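Speaker notes - Comparing two hands on the produce shelf
Sadia Bangash, Trukbridge, January 3, 2022

(Wait for people to find chairs. Say thank you to Rotich for the room and the tea.)

Good afternoon, and a very happy new year to all of you! I know it's the first Monday back, so I shall try to be gentle, and do please stop me if I wander.

When we began this work in April we had a simple gripper from Watenia, two flat fingers that open and close, and we had grown very fond of it. Then the Etau hand arrived, with proper jointed fingers and a thumb, and of course everyone wanted to know whether it was worth the extra bother. So we set both of them the same job, 600 picks each from a shelf of artificial vegetables, carrots and potatoes and squashes and so on, with cabbages as the big awkward item.

(Slow down here, I always rush this bit.)

The flat fingers failed 43 times and the Etau hand failed 22 times. I was delighted, as you can imagine, but do look at where the failures fell - nearly all of the Watenia ones were on the large round things, and on carrots it was every bit as good.
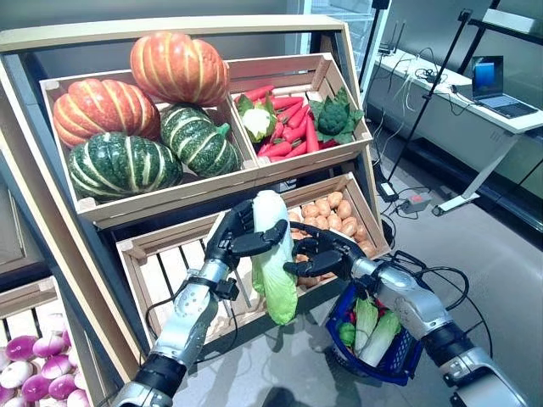
Does the hand with more fingers take longer to set up? It took us 20 minutes each morning, mostly spent checking that every joint came back to its zero, and the flat gripper was ready as soon as it was switched on.

We kept the arms and the controller the same throughout, and only the hands were swapped. I did fiddle with the closing speed in the first week (I confess it freely), so those early picks were thrown out and done again.

(If there's time, tell the story about the artichoke. If not, go on to costs.)

Next on our list is grip force, which we set by hand at the moment, one value for each kind of vegetable. I'd dearly like to hear from anyone who has let the controller choose it. Come and find me by the tea urn afterwards.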